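How a Video Game Gets Updated

A video game is a computer program. It is made of two main kinds of material: code, which is the list of instructions the computer follows, and assets, which are the pictures, sounds, maps and models that the code uses. When a game is updated, some of the code or some of the assets are replaced. This page explains how that is done, using a game called Lotis as the example.

What is a patch?

A patch is a small file that changes a larger program. The name comes from the early days of computing, when programs were stored as holes punched in paper tape or card. If a hole was in the wrong place, a piece of paper was stuck over it. The word stayed in use after the paper had gone.

Lotis is a puzzle game in which the player moves water through a city called Olonar. The first version had 38 levels. In level 18, a gate would sometimes stay shut after the player had opened it, and the level could not be finished. A fault like this is called a bug.

How is a bug found?

Games are checked before they are sold. The people who check them are called testers. A tester plays the same part of a game many times, and tries things that an ordinary player might not try, such as pausing at an odd moment or walking into every wall.

When a tester finds a bug, it is written down in a bug report. A useful bug report says what the tester did, what should have happened and what happened instead. It also says which version of the game was running and on which machine.

Some bugs are missed. A studio may have a small team of testers, while a game on sale may have thousands of players. In the first month, players of Lotis sent in 2,882 reports. Many of these described the same few bugs in different words, so the first job was to sort them into groups.

How is a bug mended?

The programmer first has to make the bug happen again. This is called reproducing it. If a bug cannot be reproduced, it is very hard to tell whether it has been mended.

The gate in level 18 stayed shut only if the player opened it and saved the game before it had finished moving. The saved file recorded the gate as closed. When the game was loaded again, the lever was down but the gate had not moved. The programmer changed the code so that the position of the gate is recorded when the lever is pulled.

A change in one part of a program can cause a fault in another part. For this reason the testers play the old levels again after every change – even the levels that had no bugs in them. This is called regression testing.

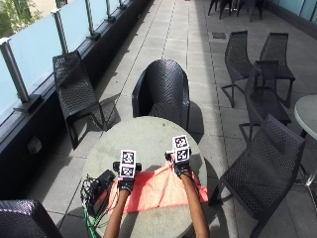

What do the version numbers mean?

Each version of a game has a number, usually shown on the title screen. Lotis was first sold as version 1.0. The patch that mended the gate was version 1.0.1. Different studios use different systems, but many follow this pattern:

The first number changes when the game has been altered a great deal.

The second number changes when something new has been added, such as a set of levels.

The third number changes when bugs have been mended and little else is different.

The numbers between the dots are whole numbers, and the dots are not decimal points. Version 1.10 comes after version 1.9.

Why are some updates so large?

Code takes up little space. Assets take up much more. A patch that changes a few lines of code may download in seconds, while one that adds new music and maps may take an hour or longer on a slow connection.

Large assets are often packed together in a single file, so that the game can load them quickly. If one picture in the file is changed, the whole file may have to be sent again. Some games use a method that compares the old file with the new one and sends only the parts that differ. The player's machine then builds the new file itself, which means less to download but more work once the download has finished.

What is an expansion?

An expansion adds new things to a game that already works. It may be free or it may cost money. Lotis has 2 expansions. The first, Faulkner, adds a harbour with tides that rise and fall. The second, Cloltarus, adds a set of underground levels and was released in October. Players who do not have an expansion still receive the patches for the main game.

Words used on this page

Asset – a picture, sound, map or model used by a game.

Bug – a fault in a program.

Patch – a file that changes part of a program.

Regression testing – checking that the old parts still work after a change.

Reproduce – to make a bug happen again on purpose.

Page last updated: February 5, 2018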